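Folding and bedding FAQ, updated 1/12/25

Where do I fold if there's no table?
On the bed. Quilt pulled flat first, then one item at a time. Dark stuff shows up best on a pale quilt, fluff included.
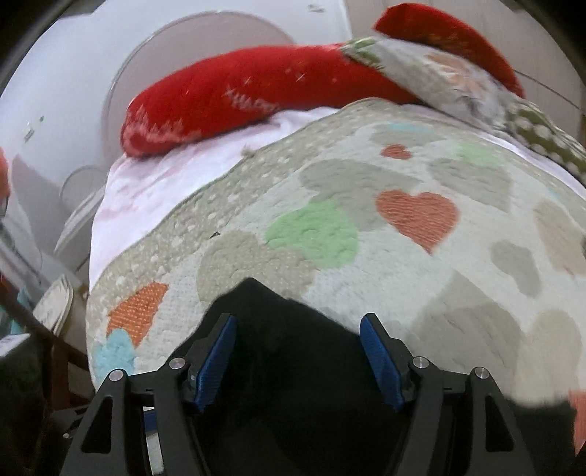 Black fabric on the hearts quilt.

Can I fold black things with the towels?
Rather you didnt. Lint. Do blacks first, towels last.

How small should I fold?
Long strip, then thirds if it's going in a drawer. Thick fabric, just halves.

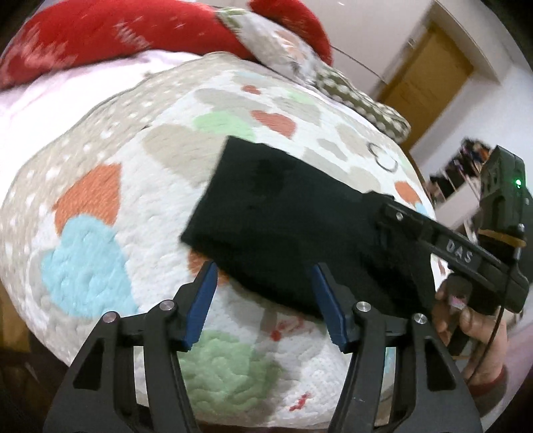
How often should a quilt be washed?
Every couple of months, cool wash, gentle spin. Dry it flat if you've teh space.

Still stuck?
Ask Mareike Janssen, box 34.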